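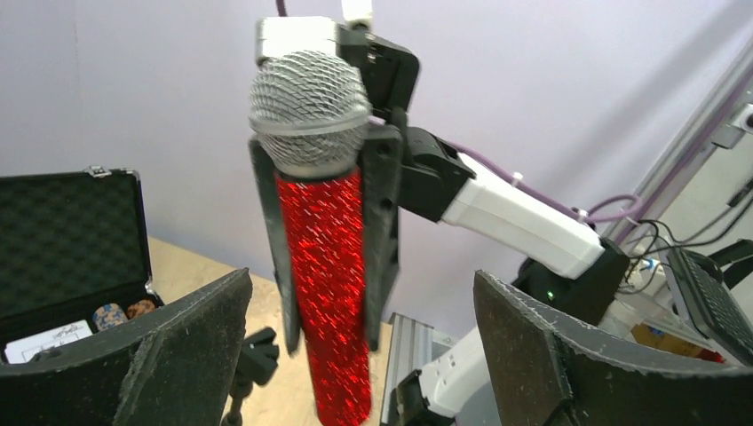

The open day at the Hedegaard weaving mill in Cillstead began at nine on a Thursday, and I was there before the gates, because the bus from Indness comes only twice in the morning. I have wanted to visit a wire weaver for many years. People know woven wire from kitchen strainers and window screens, and from the round head of a microphone, where the silver wires cross each other and make small diamonds. Few people ask who weaves it. I worked with cotton cloth for a long time, and I wanted to see how much of my trade I would recognize in metal.

Home
Visits
Looms
Letters
Contact

A visit to the wire weavers
By Yakubu Aliyu, May
Reading time: 4 minutes

The answer is: almost everything. There is a warp and there is a weft. There is a reed, there are heddles, and there is a person who walks between the machines and listens. The first hall has 7 looms of the make Stuvar, painted green, and the oldest of them is still used for the coarse qualities. Our guide started it for us and let it run for a few minutes. In a cotton mill the noise is dry and quick. In this hall every beat of the reed has a ring after it, and I felt it in my teeth more than in my ears.

Setting up the warp takes most of a week. For the cloth we saw, there were 1,103 wires, and each one must be pulled by hand through its own heddle and then through the reed. Two women were doing this work at a bench near the window. They sat face to face, one passing the wire and the other catching it with a hook, and they talked about a wedding all the time without making a mistake that I could notice. I asked if wire is harder than yarn for the hands. The older one showed me her thumb and laughed.
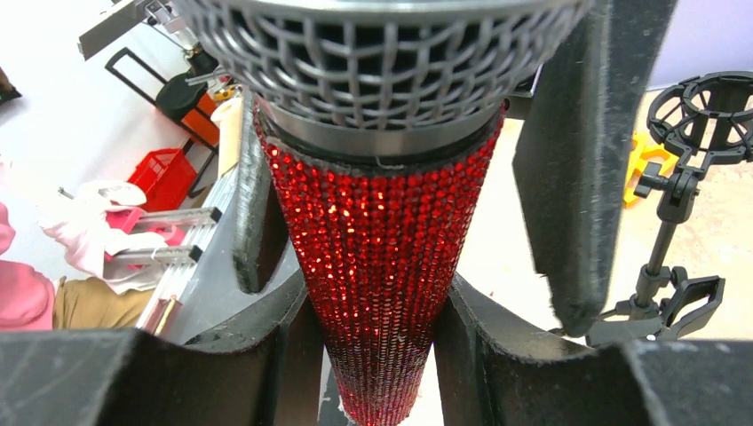 After the weaving hall we went to the forming room, and I must say this was the part I understood least before the visit. Flat wire cloth does not want to become round. When you press it into a dome, the square openings in the middle stay nearly square, but toward the sides they lean over and become diamonds. The mill cuts the blanks on the diagonal for some shapes and straight for others, and the foreman had a drawer full of bad pieces to explain the difference. Some had wrinkles, some had torn wires. He gave these to the visitors to pass around and we were careful with the edges.

Between the press and the washing there is a small oven, where the pieces are softened before the second pressing. We could look only from behind a yellow line. The washing itself smells of lemons, and I forgot to ask why.

The lunch was in the old drawing room – I mean the room where wire was drawn, not a room for sitting. Soup and bread cost very little and there was good coffee. On the wall hangs the order book from the first year of the mill, opened at a page for 303 yards of screen for a dairy. I read it twice. The handwriting was so regular that it looked woven also.

In the afternoon there was a talk in the yard about repair. The mill still accepts damaged sieves from small customers, with a minimum order of 100 for new ones but no minimum for mending. I liked this rule very much.
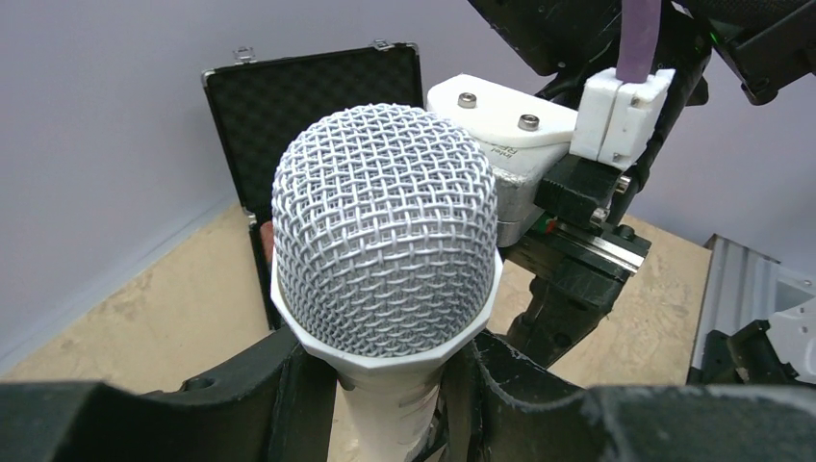 Marit wrote to me after reading the first version of these notes that I was unfair to the finishing department, which I had left out completely. Her opinion is that a woven edge is only as good as the person who trims it, and that half of the complaints in any mill start there. She is right, and I can only say that I arrived at the finishing tables when the people were already putting on their coats. I saw the long shears and the brass rulers and not much more.

For those who want to go: take the early bus, wear closed shoes, and bring ear plugs of your own, as the ones at the door are too large for small ears. The second hall is closed to visitors while the new floor is laid. The shop sells tea strainers and offcuts by weight. I bought two strainers and a piece of fine bronze cloth, which now lies on my desk under the lamp.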